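Setting up your Zilldale poll-finder account, part 2: checking your registration

I do this every November and again in February, so these are the steps I use myself.

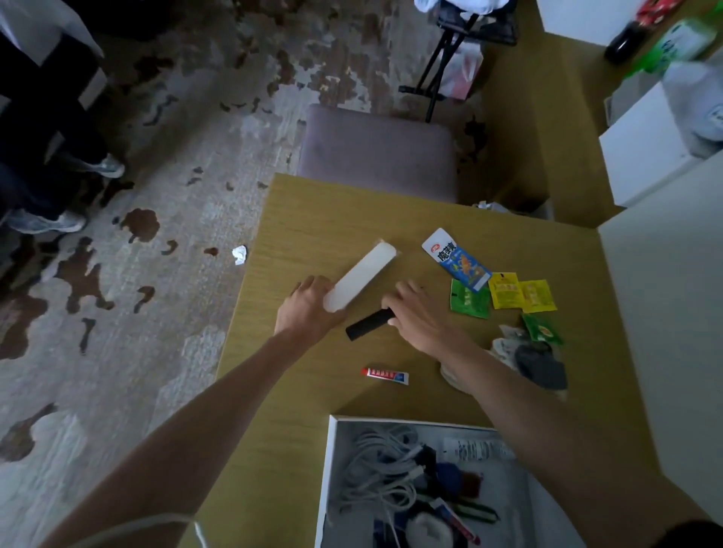
1. Open the Voter Lookup tab and type your last name the way it's printed on your ID. If yours has accents (Dvořáček, say), try it with them first, then without.

2. Pick your precinct. Grindau and Wurer share a ballot now, but they're still listed separately – go by your street address.

3. Hit Check and give it 15 seconds. Please don't hit it twice! It'll lock you out for five minutes.

4. If it says Inactive, click Update Address and save the form.

Note: the list reloads overnight, so a change you made today won't show up yet.

Caution: saving the form doesn't request a mail ballot. That's a separate button, and it's in part 3.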